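Gripper trials at Hindoso – gallery

In January we compared two hands on the same arm: the simple two-finger one from Lavik and the jointed one from Homgate. Each hand made 70 tries with packed goods from the shop. Thilini Mollah wrote the control program and Mitiku Ejigu kept the results. Click on a picture to see it larger.

1. Jointed black hand, wrist camera
The hand is open above the green table, with the big orange container close by. At this speed the label is too blurred to read – we will try a shorter exposure.
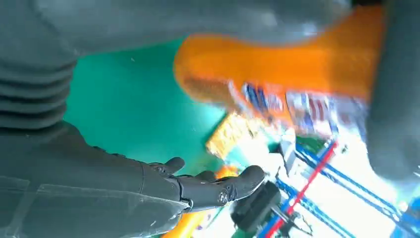 Questions about the trials
Please write to Marlene Lins, room 243.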